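Jornstead Textile Swap — list archive
Posted 10/12/24 by Mitra Bakhtiari

Sorry for slow reply, been at my mum's, no signal up there at all. Will try and answer everything in one go.

Cosmin Buzatu wrote:
> Two questions before I order anything. Is the red in the old
> Larkton tea towels safe to wash with the white ends or does
> it bleed? Safta says hers went pink in August and she only
> used warm water. Also does anyone still boil them? My gran
> swore by it. I have a box of them from the Isine house
> clearance and don't want to ruin the lot.

Right. The red. Depends which batch — the older ones with the woven label are fine, I've had mine through hot washes for years and the white is still white. The ones with the printed label, no. Those bleed. Not every time, which makes it worse, you get cocky. First wash cold, on their own, and put a scrap of old white cotton in with them. If the scrap comes out pink do it again. Ileana did hers four times before it stopped.

Don't boil. Sorry to your gran. Boiling is for plain white linen, and these are cotton with a bit of linen in the weft I think (Esben will correct me). They shrink lengthways and the hems pucker and then you can't iron them flat for love nor money.

Safta — if yours have already gone pink, don't tumble them, heat sets it. Soak overnight in cool water with oxygen powder, not chlorine bleach, it eats the stripe. Change the water in the morning, have a look, soak again if you need to. I got one back from properly pink to nearly white that way. The other is a duster now.

Creases. Fold them damp, stripes lined up, leave under something heavy, then iron. Much less work than ironing from bone dry. Steam does very litle on these.

Storage, as Cosmin has a whole box: not in plastic. Pillowcase or a cardboard box with the lid off. Check along the folds for brown spots, refold them differently every few months or they go at the crease.

Red and white one, and where the basket goes:

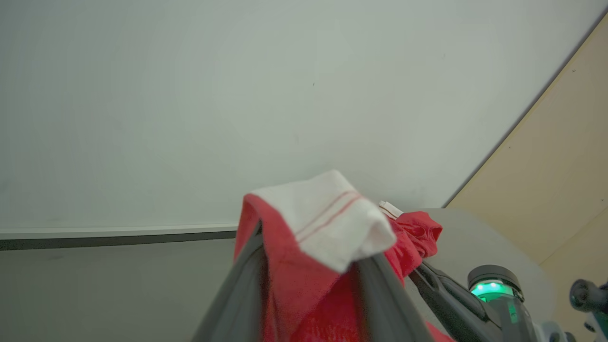
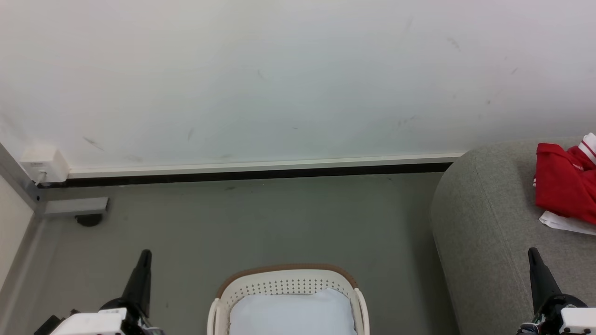 On price, Esben asked what to charge at the next swap. I'd say 2 pounds each for anything with a mark on it and more for the clean ones, but look at what Toma had on their stall before you decide. They shifted 53 last time, mostly sets. People like sets. Tie them with tape, no safety pins please, we had rust.

Cosmin can you bring the box along and we'll sort labels on the day? Will bring the powder and some scrap cotton. Someone else do biscuits.

Mitra

Jornstead Textile Swap list | Contact the list owner | © the individual posters | Back to top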